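Subject: Re: [bench-layout] Perforated bins vs. solid tray for small plasticware sorting
To: bench-layout list
Message time: 4:10 pm

> We are redoing the sorting station at Teltside and I would like to
> settle the containers before April. At the moment everything goes
> into one deep tub, and people dig. The proposal here is a shallow
> tray in the middle with a bin on each side. Two questions. First,
> does the tray need to be solid, or can all three be the same
> perforated bin? Second, is it worth labeling the bins on the inside?
> Outside labels on ours come off when the bins are stacked. We handle
> plastic flasks, spray bottles, wipes and the odd cap, nothing sharp
> and nothing made of glass.

I will take the questions in order, then add some notes on spacing, which you did not ask for but will run into.

1. Solid or perforated in the middle

Keep the middle one solid. We ran three perforated bins in a row on the Caridico bench and went back to a tray. A perforated floor is fine for things that are going to lie there, but the center position is where items are set down, turned over and picked up again. Narrow-footed bottles rock on a grid floor if the openings are large enough, and caps land on edge in them. A smooth floor also wipes down in one pass.

Color matters a little as well. Most of what you list is white or translucent, and so are most cheap bins. A dark tray in the center makes the items easy to find.

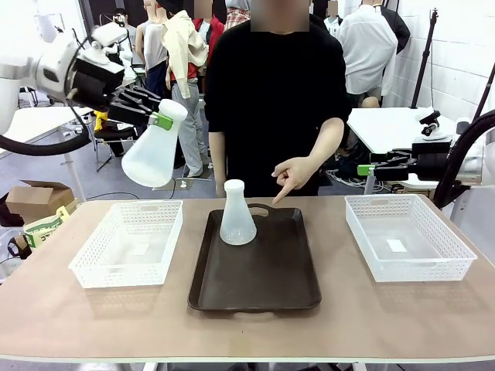 Flasks are the best test for any tray you are considering. Stand one near the far edge, reach over it from the other side of the table, and see whether your sleeve catches it. Frosted Erlenmeyers are bottom-heavy and forgiving, but empty plastic ones weigh very little. On a dark brown tray a white flask stands out well enough that you can point to it from behind the table and no one has to ask which item you mean, and with the white baskets kept to either side there is no confusion about where the work area ends. I would not put more than four flasks on a tray of that type at one time, whatever the floor area suggests.

Cutout handles at both short ends are worth having. Ours get turned around constantly, and a tray with one handle always seems to be facing the wrong way. The disadvantage is that liquid will find the cutouts if you tilt the tray, so do not carry it as if it were a basin.

2. Labels on the inside

Yes, with reservations. A small white label on the floor of the bin survives stacking much better than one on the wall. It is hidden as soon as the bin has anything in it, so it works as an identifier for the empty bin and for nothing else. If you need people to know what goes where during use, hang a tag on the rim. We tried both Jevness tags and plain card. The card was easier to replace.

Use a removable adhesive. Perforated floors give the label little to hold on to, and people then compensate with something permanent, which leaves residue across the grid. 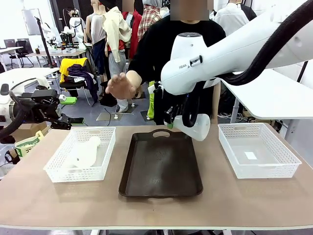
Wipes and cloths need a decision of their own. If they share a bin with rigid items, they end up on top and cover everything. We now keep soft goods in the left bin only and check it at each changeover. Spray bottles go through the tray first so that the trigger can be checked before they are put away.

3. Spacing

Leave a gap of up to 6 cm between the tray and each bin. With less, the rims get knocked when someone lifts the tray – with more, short people are stretching for the outer bin. Our tabletop is pale and slightly shiny, so I marked the corners with matte tape. It took two attempts to get the marks straight.

Set the bins toward the far edge only if someone is working from that side. The Noh bench had them there for a while and small items were being dropped in from too far away.
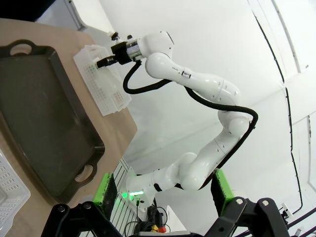 Tray with oval handle cutouts, perforated basket close to the far edge of the table.

If you order, get 18 bins and not the smaller pack. They go missing into other rooms and the replacements never quite nest with the old ones. I can send the tape layout as a drawing if it is of use to Teltside.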